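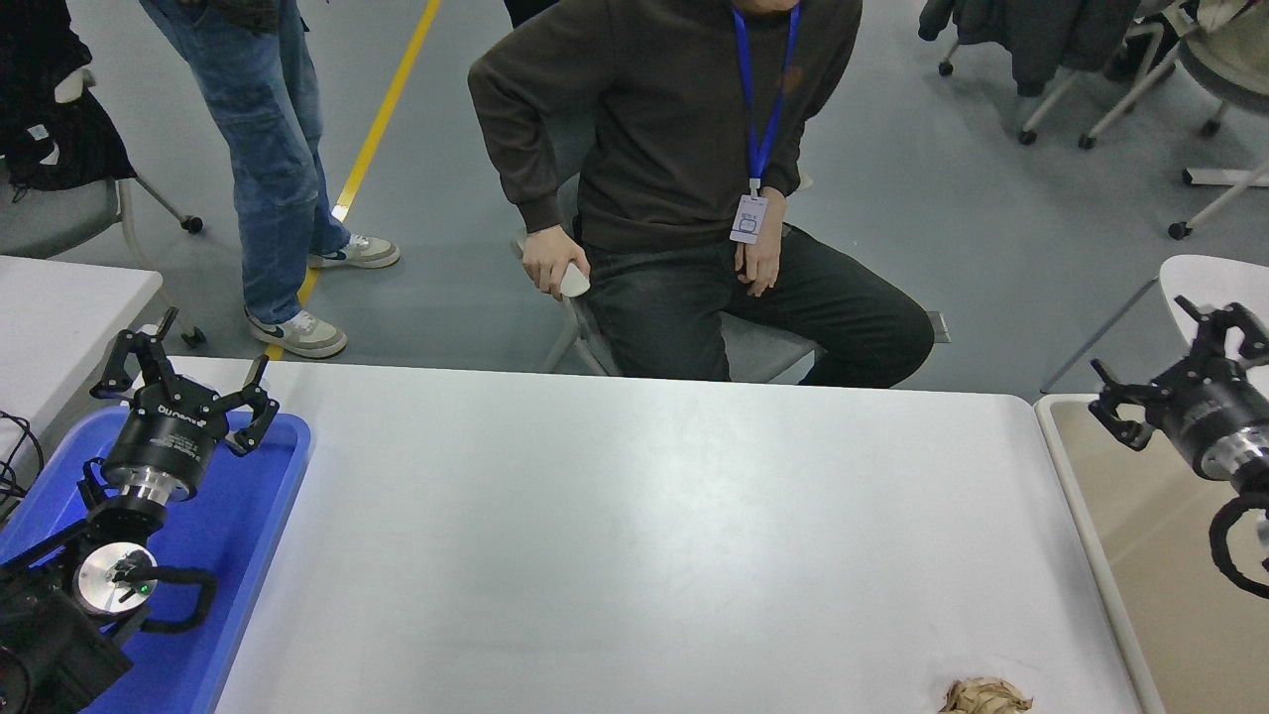 Re: [Sisdale-rec] Driveway hoop, in-ground or portable?

On 2nd December a list member wrote:

> Hi all, we're finally getting a hoop for the kids and I'm stuck. The
> store in Sunderard has the Moroz in-ground one on sale for $573 and
> a portable for a lot less. Our driveway slopes a little toward the
> street. Is it worth digging a hole for this? And does it need to be
> glass or is the plastic kind fine? Kids are 6 and 11. Also, can I
> pour concrete this late in the year or am I waiting for spring?

Oh, I have opinions on this one! We've had both kinds, the portable first and then the in-ground after we moved over to the Primirell side of town, and I'd go in-ground again without thinking twice (okay, I'd think once, on the day I had to dig).

Our portable was fine for the first couple of years. The base held sand, and it took me an entire Saturday with a funnel and a coffee can to fill it. But it always had a wobble, and any shot off the board just sort of died. With a slope like yours I'd worry more. Ours crept a little every winter when the ground heaved, and the rim ended up tilted enough that my daughter started aiming left to make up for it. It took her a whole season to unlearn that!

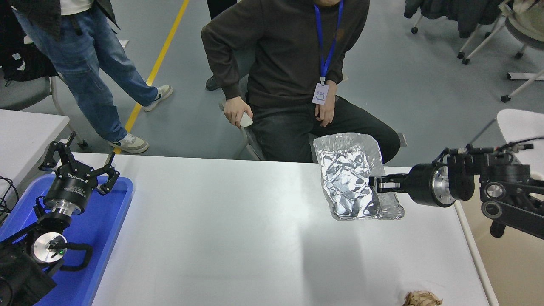
Now the digging. The instructions for ours wanted a hole 4 feet deep, and I hit clay about halfway down and said some things the neighbors probably heard. Rent the power auger. I did it by hand to save money and I would pay double that rental today to have the weekend back. Call the utility locating number before you put a shovel in, too, and do it a good week ahead. They came out and painted lines all over my grass and one of them ran right where I'd planned the pole, so we moved the whole thing over toward the garage.

Get the kind with an anchor plate that bolts down, so the pole can come off later. My brother-in-law set his pole straight in the concrete and when they sold the house it stayed with the house. He's still sore about it.

Glass or plastic: if your 11-year-old plays on a team, go glass. The bounce is so much closer to the gym. If it's mostly horse and messing around after dinner, acrylic is plenty and it's a lot lighter to lift (you'll want two tall people for either one, plus somebody to hold the ladder). Do check that the rim lowers easily for the little one. Ours has a crank handle and the kids can work it themselves, but I tried one at the store with a pin you had to pull out and line up again, and I nearly lost a finger.

As for timing, I'd wait. I know the sale is tempting! Buy it now if you've got garage space, but I wouldn't pour with the nights we've been getting. We did ours in July and the bag still said to let it cure several days before putting any weight on it. I made the kids wait a full week and they acted like it was a year. If you do buy early, open the box and check the hardware right away. Mine was short a bag of bolts and I had to get on the phone for replacements.

One more thing, put down a strip of tape or paint for the free throw line once it's up. Measure it from the front of the board, not from the pole. I measured from the pole. We had a very short free throw line for most of a summer and everybody thought they were terrific.

I've still got the level and the long socket wrench from doing ours if you want to borrow them, just email me off list. And if anyone wants almost 150 pounds of slightly used play sand, it's in buckets by my side gate and you're welcome to it.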